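Gallery: The White Board in Purple Light
Wastik parts board, Room 2, Jultholm House, January
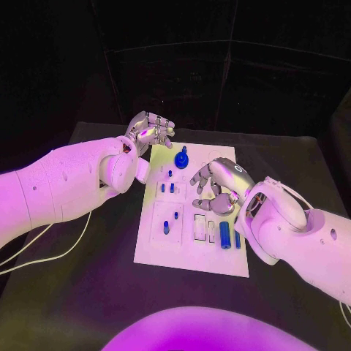

The white board on the dark table. Blue knob-shaped part, and the lower group of parts closer to the front.

Welcome to the gallery page of our winter evenings. My name is Bergþóra Skov and I take care of the table displays in Jultholm House. English is my third language, so please write to me if some sentence is hard to understand and I will correct it.

About the board
The board is a plain white panel. We call it the Wastik board, after the small workshop in Skudberg where it was made. The idea is old and simple: you take the things which a hand meets every day, you put them on one flat surface, and then people can try them one after another. It weighs 1555 grams with everything mounted on it. I know this because I had to write it on the postal form, and the form did not accept "light".

Mieczysław Malinowski drilled the panel and mounted the parts. His first version was larger and did not fit through the door of the cupboard, so the one we use now has a long side of 800 millimeters. It lies flat on the table during the evenings. We tried one time to stand it up, like a picture on an easel, but then everybody stood in front of it and the children could not reach.

About the blue knob
This is the part that visitors ask about most. Mieczysław bought it from Żak, a shop with old hardware, together with a bag of screws that we still did not need. He wanted a color which is easy to find when the room is dark, and I think he chose well, even under this lamp. One visitor in January told me that the same knob was on her grandmother's radio cabinet. I am not sure it is the same, but she was happy, so I did not discuss it.

About the light
Many people write to ask if the purple color was added later on the computer. It was not. The lamps in Room 2 are set to magenta, and it spreads over everything in the lower part of the table, the board included. The panel is white in daylight. In the picture its far end turned yellow-green where another light falls on it, and toward the near end it goes pink and purple. I like this change very much. The table is dark, so it stays quiet under all this color, and the white surfaces take most of it.

If you want to photograph the board yourself, come when the lamps are already on, after six in the evening. Please do not use flash. It makes the panel completely white and the purple goes away. A small camera or a telephone is enough. I put my white balance on daylight and do not touch it again, because the automatic setting tries to repair the purple and then all looks gray.

About the evenings
Nearly 1130 people came to Room 2 last winter, which is many for a house of our size. The board was repaired two times, both times because of a loose screw. Please turn the parts gently and do not pull them up. When something feels loose, tell the person at the desk, also when you think that you broke it. We will not be angry.

Bags and coats can hang in the corridor.

Practical information
Room 2 is on the ground floor, to the left after the stairs. Entrance is free. Groups of more than ten should write to us one week before. The printed booklet with drawings of the board costs 305 crowns at the desk, and we can also send it by mail inside the country.

You may use the picture for school work without asking. For newspapers and books please write first, and put the name Jultholm House under it.

Text: Bergþóra Skov
Board: Mieczysław Malinowski, Wastik, Skudberg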